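Setting Up the Grorkora Hand-Held Gripper Kit for Table Tasks

By Ute Böttcher
13 Jan 2018
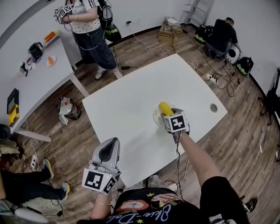
The Grorkora kit is a pair of hand-held grippers for recording how a person picks things up and puts them down. You hold one in each hand, do the task, and the kit stores the path of both grippers and how far the jaws were open. This page covers a first session with the two-gripper version, from unpacking to checking the files. It assumes you have already installed the Enaden recorder program on a laptop.

What you need

The kit box with both grippers and their cables
A table you can reach across while standing
A power strip within reach of the table
A few light objects and a plate or tray
A second table or a shelf for the objects you are not using
A second person for the first session, if you can get one

Step 1. Clear the table

Take everything off the work table except what the task calls for. A plain top works best. We had trouble with a glossy one under ceiling lights, where the recorder kept losing the markers, and a matte cloth fixed it. Keep spare objects on the other table so you can swap them without walking across the room.

Run the cables now. Leave enough slack that you can reach the far side of the table with either hand, then tape down whatever crosses the place where you will stand. Volker Wunderlich, who did our first setup, ran his cables over the front edge of the table and they caught on the corner at every long reach. Running them back along the forearm is better. The straps in the kit are meant for this, and two per arm is enough.

Step 2. Fit the markers

Each gripper carries a white cube with black patterns on its faces. Push the cube onto its mount until it clicks, then turn the locking ring a quarter turn. The left and right cubes are different and the program will not warn you if you mix them up. It will just show your hands crossed over. Check the small letter under each mount before you lock it.

Wipe the faces with a dry cloth. Do not use glass cleaner. It left a haze on one of ours and we had to order a new cube from Distumside, the dealer.

Step 3. Calibrate the jaws

Open the recorder and choose Jaws, then Calibrate. Open the right gripper all the way and hold it until the number stops moving. Close it all the way and hold again. On our pair the open reading was 1851 and the closed reading was 563. Yours will differ, but write both numbers down. If the closed reading has drifted a lot by the next session, calibrate again. Repeat for the left gripper.

Step 4. Try one pick

Start with something soft and light. A banana on a small plate is a good first object because it is easy to grip and it shows you right away if you are squeezing too hard.

Press Record. Bring the right gripper in from the side with the jaws open, close them around the middle of the banana, lift it clear, and set it back on the plate. Keep the left gripper up and out of the way, with its cube facing out. Press Stop.

Go slower than you would with your bare hand. King-fai Liu did the task at normal speed for a whole afternoon and most of his takes had gaps in them.

Step 5. Check the take

Play it back before you do another. The two colored lines should be smooth. A break in a line means the cube was hidden, usually by your own wrist or sleeve. Short breaks are filled in by the program. Long ones are marked in red, and those takes should be deleted.

Step 6. Record a set

Once three takes in a row come out clean, carry on. Move the plate a little between takes. We stop for a rest after an hour, as the grippers get heavy. At that pace our first set of 600 takes needed several days, and 400 of them were good enough to keep.

Notes on the kit

The grips fit medium and large hands. Hannelore Lindemann has small hands and could not open the jaws fully without shifting her hold. The Riviere grip set is slimmer and fits the same body, but it is sold separately.

The printed manual skips the jaw calibration. The one on the disc has it, in chapter 4.

Unplug both grippers before closing the recorder, or the last take may not be saved.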